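Gripper drops out when the heater kicks in

kokstead_bench
Two-arm build in the back room, grippers driven over a USB-to-serial adapter, 10 m of cable from the PC to the bench. It runs for hours. Then the perforated white appliance next to it switches on and the left gripper stops answering within a second or two. The right one never does it. Log shows a timeout on ID 4, then every ID after it. Power cycling the bus clears it.

Supply is a 24 V Talpur, separate outlet, same breaker.

torque_ripple
Same breaker is your answer. The supply sags when the heater's load comes on and the servos brown out. Put them on different circuits.

kokstead_bench
Already logged the rail. Lowest reading during a dropout was 23.6 V. The servos are good down to 19.

torque_ripple
Logged at what rate? A multimeter won't catch a 5 ms dip.

kokstead_bench
Scope, single shot, triggered on falling edge at 22 V. It never triggered in 188 switch-ons. I left it running overnight with the heater on a timer.

mudflat
Then it's not the rail. Which adapter, and is it isolated?

kokstead_bench
Jolham, the cheap one. Not isolated. Bus is at 1 Mbps.

mudflat
Non-isolated adapter, long cable, switching load on the same circuit. You're getting noise on the data pair and the servo latches a comms fault. Drop to 57600 baud and see if it survives. If it does, buy an isolated adapter and go back up.

torque_ripple
Baud rate doesn't fix a grounding problem. I'd still move the supply first, costs nothing.

mudflat
Didn't say it fixes it. It's a test. At the lower rate a short spike hits a smaller share of each bit.

hex_driver_9
How is the cable routed? On mine the fault was 2 m of slack lying in loops beside a fan unit. Rerouted, never came back.

kokstead_bench
Fair question. Mostly on the floor on that side. Left arm parked low so I could get at the connectors.
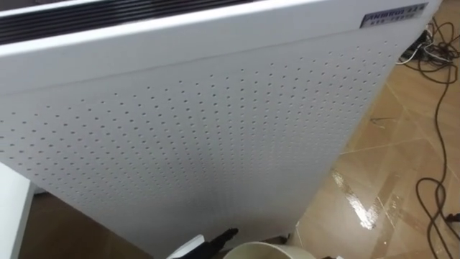
The right arm's cable goes up the wall and stays clear of everything, so routing would fit with only one side failing. I'll cut the left run down to 3 m and keep it off the floor, one change at a time, then try the baud rate.

hex_driver_9
Keep the data pair away from mains while you're at it. If they have to cross, cross at a right angle.

torque_ripple
And move the supply.

kokstead_bench
Update. Short cable, same breaker, still 1 Mbps: 919 switch-ons, two timeouts. Both recovered on retry without a power cycle. At 57600 with the short cable I stopped the test at 2,000 with none. Supply hasn't moved.

mudflat
Two is still two. Isolated adapter.

kokstead_bench
Hunimberg one is on order. Leaving it at 57600 until January, the control loop is slow but usable for teaching poses.

torque_ripple
You changed length and position together, so you don't know which one did it.

kokstead_bench
Correct. I'm not putting the long one back to find out.

Contact | Forum rules | Copyright the board owners | Back to top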